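# Posterdale Home Brew Log

Notes, gravities and regrets from the Posterdale shed, in plain CSV, with a few scripts to make them look respectable.
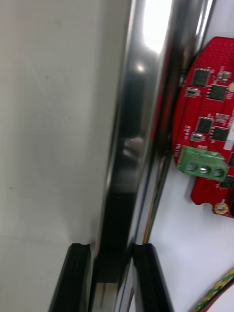 *Polished stainless steel, close up.*

## What's in it

Each row is a batch: fruit wines mostly, some cider, a run of meads, and the nettle period. There are 733 rows at the last count. Most came out of the notebooks kept by Chiến Lâm, who writes down everything except the year, so the `year` column is often a guess made from the colour of the ink.

```
batches.csv one row per batch
readings.csv gravity and temperature, many rows per batch
tasting.csv scores and remarks, unedited
scripts/ tidy.py, abv.py, labels.py
```

## Columns in `batches.csv`

| column | meaning |
|---|---|
| `batch_id` | letter for the drink, then a number. `W` is wine, `C` cider, `M` mead, `X` anything we couldn't agree on |
| `base` | main fruit, flower or weed |
| `sugar_g` | sugar added, in grams. Blank means not written down; zero means zero |
| `yeast` | as written on the packet, or `wild`, or `bread` (see below) |
| `vessel` | demijohn, bucket, barrel, other |
| `fate` | `drunk`, `given`, `vinegar`, `drain`, `burst` |

`given` covers bottles handed to other people. It says nothing about whether they were drunk, and we have stopped asking.

## Known problems

- **Gravity readings before the second notebook are off.** The old hydrometer read high in plain water. `tidy.py` corrects for it if you pass `--old-hydro`. It doesn't do this by default because I forgot, and now two people's spreadsheets depend on it being wrong.
- **Temperatures** are the shed, never the liquid. A busy ferment runs warmer than the room.
- **Bread yeast.** 18 batches used it. They all finished, and they all taste of toast. Leave them out of any comparison between yeasts unless you are studying toast.
- **"Hoàng" in the `recipe` column** is a plum wine recipe which has been through at least four versions under the same name. Version numbers start at W-200. Before that, check the sugar and draw your own conclusions.
- **Duplicates.** M-31 and M-32 are the same mead, entered twice, with different scores. I've left both in. It was a long evening.

## Tasting scores

Out of ten, given by whoever was in the shed. Nobody tasted blind, and the brewer was usually standing there holding the jug, so treat anything under six as a serious insult. The `remark` field is free text and includes some swearing. Commas are quoted properly, swearing isn't.

Tastings done in September run about a point higher than the rest of the year – that's when the Windell show is on, and everyone is already cheerful.

## Working out strength

```
python scripts/abv.py --batch W-212
```

It uses the usual sum: starting gravity minus final gravity, times 131.25. That is good enough for beer-strength drinks and a bit low for the heavy meads. If either reading is missing it prints `who knows` and exits with code 1. Please don't put these numbers on a label for anything you intend to sell. You'd need a licence for a start, and a better hydrometer.

## Labels

`labels.py` makes a sheet of labels as a PDF at 600 dpi, in a typeface I liked at the time. Names over 18 characters get squashed. "Elderflower & Gooseberry" is barely readable, but so was the handwriting it replaced.

## Adding your own

Send a pull request with your rows at the bottom of `batches.csv`, using your own prefix. `BK` is taken by the Brukitum lot, who make rhubarb wine in quantities I'd call unwise. Use grams and litres. If your recipe says "a teacup of raisins", put that in `notes` and leave `sugar_g` alone.

Bad batches are very welcome. The `drain` rows get looked up more than any others.

## Licence

CC BY 4.0 for the data, MIT for the scripts. The nettle wine is offered without warranty of any kind.

Last tidied May 13, 2019. The third notebook is still to be typed up, once its pages have been separated.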